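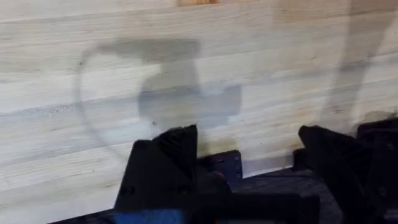
Stuck on the Brovia harbor boss, is my team just wrong?

Judite Rebelo
Been playing Tastia on my phone since September and I love it, but I can't get past the harbor boss in Brovia. My team power is 857 and the game says I only need 732, so what gives? I run two tanks, the archer and the fire kid. We do great until he calls the second wave and then everybody drops in seconds. I've got 40 gems saved up and don't want to blow them on something dumb.

Maricel Magbanua
Keep your gems! That power number is pretty useless on this fight — he ignores most of your armor, so two tanks just stand there and melt. Swap one for a healer (the free one from the Arnby chapter is fine) and switch auto off
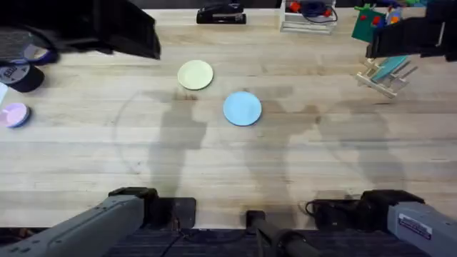
before he hits half health, so you can save your big skills for the second wave. I went in with a weaker team than yours and got him on my third try. Level the healer's shield first if you have the books for it.

Kenneth Ignacio
just grind lol. took me roughly 332 runs of the chapter before it

Janelle Sarmiento
What Maricel said, but I'd bench the fire kid too. The boss resists fire, it's on his info card if you hold your finger on his picture. I used the ice twins and didn't need to touch auto at all.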